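What the House Uses While You Are Asleep: Standby Electricity in Soredport Student Lets

24/09/2021
By the second-year Energy and Buildings group, Villanueva College

Background

Our brief was to find a small question about energy in the home and answer it. We started with a large question, which was why student houses are so cold, and were told by the department that the answer was the landlords and that this would not fill a report. The second question was smaller. We wanted to know how much electricity a rented house uses when everyone in it believes that everything is off.

The word "believes" caused most of the trouble. People are good at knowing whether a light is on. They are less good with set-top boxes, speakers, phone chargers, microwave clocks and printers, especially the printers, which seem to belong to no tenant in particular and to have come with the building.

We limited the study to two streets near the college, Derkik Road and Mullau Street, where most of the houses are let to students by the room. They were put up by the same builder and have much the same layout, with the difference that Mullau Street has been rewired and Derkik Road has been painted.

Method

We wrote to every student house on both streets and got 46 to agree. Each was asked to do two things. The first was to read the electricity meter last thing at night and first thing in the morning and send us both numbers. The second was to fill in a sheet saying what had been left plugged in, what had been left switched on, and whether anybody had been up in the night making toast.

The toast question was added after the pilot. In the pilot one house showed a startling overnight load which we spent an afternoon trying to explain with reference to fridge compressors. It was toast.

Readings were taken through November, when heating was in use, though nearly all the houses heat with gas and the boiler only needs electricity for its pump and controls. We ended up with 585 pairs of readings that we were willing to use. Others were thrown out because the morning figure was lower than the night one, because the two were the same in a house with a working fridge, or because the reading was of the gas meter. One house sent us its water.

We also borrowed plug-in monitors from the physics department and lent them to households who wanted to test single appliances. These sit between the plug and the socket and show the power being drawn. They were popular. Several came back late and one has not come back.

What people thought was using power

Before the readings started we asked each household to name the thing it thought used the most electricity when not in use. The television won easily. It is the obvious suspect, being large, black and on the wall in the one room that everybody shares, and most of us had a parent who walked round at bedtime switching it off at the socket with a certain amount of sighing.
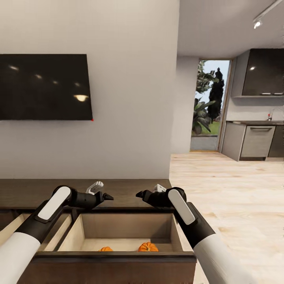

Living room wall with the television switched off and a cabinet drawer left open.

The television turned out to be a poor suspect. Most modern sets draw very little once they have been turned off with the remote, and the monitors often had trouble showing a number at all. The things plugged in around it did much worse. Set-top boxes in particular were found to be doing nearly as much work at night as they did in the evening, recording programmes that no one in the house would own up to having asked for.

Chargers were the second most popular answer and also drew very little when there was no phone on the end of them. We mention this because one household had an agreed fine for leaving chargers in, paid into a jar, and we felt they should know. They have decided to keep the fine, having grown used to the money.

The appliances that mattered were rarely guessed. An elderly second fridge, kept in a hallway for drinks, beat everything else we put a monitor on. Gaming computers left in sleep mode varied a great deal, and the owners were often surprised to find that sleep had been disabled by some update or other and that the machine had simply been sitting there awake in the dark. Broadband routers draw a modest amount but do it all night, every night, and no household was prepared to discuss turning one off.

Results

We sorted the houses into those with a low, steady overnight load and those with a high or jumpy one. In 33 of the houses the load was low and steady and could be put down to the fridge, the freezer, the router and the boiler controls. The remainder had something else going on. In most cases we found out what it was.

There was no clear difference between the streets. We had expected Derkik Road to come out worse and had, in truth, already written the paragraph saying so. It has been deleted.

There was a difference between houses where bills were included in the rent and houses where they were not, and it went the way you would expect. Tenants with bills included were also slower to send in their readings, though we are not sure that this is a finding.

The most useful result came from the repeat visits. In 2 of the high-load houses the tenants moved the hallway fridge out of use during the study, without being asked, and the overnight figures fell at once and stayed down. This was the nearest we came to an experiment. We would like to claim we designed it.

Problems with the study

Meter readings are whole numbers of units, and a house does not use many units overnight. A single pair of readings is therefore close to useless and only the run of them means anything. We knew this at the start in the sense that it was in the handout. We understood it at the end of the first week.

People who agree to read a meter twice a day are also not typical people. Some began switching things off as soon as they had signed the form, which is good of them and bad for us. If we did the work again we would take a fortnight of readings before explaining what they were for, assuming the ethics form could be worded to allow it.

We would also ask about night shifts. Several tenants work at the Soredport depot and come home at an hour when the rest of the house is supposed to be our quiet baseline. They quite reasonably want a hot meal and a shower.

What we would tell a household

Look at the second fridge first. Check that the computer really goes to sleep. Set the box under the television to its deeper standby, which is usually buried in the settings menu and takes a little longer to wake up in the evening. Leave the charger alone unless you enjoy the argument.

The monitors are available from the physics office on a deposit, and the deposit has recently gone up.

Comments

We were one of the Mullau Street houses. For the record the toast was not us.

Did you look at electric showers? Ours makes the lights dim and I have always wondered.

Reply from the group: Only by accident. They use a lot but only while running, so they mostly fell outside the hours we looked at.

As a landlord on Derkik Road I would point out that it was painted AND had new windows.

Good report, but you can't blame the set-top box for everything. Mine takes so long to start from deep standby that I've missed the beginning of the news every night this week.

I think I may have your missing monitor. It's been on the kettle since last winter. Where do I bring it?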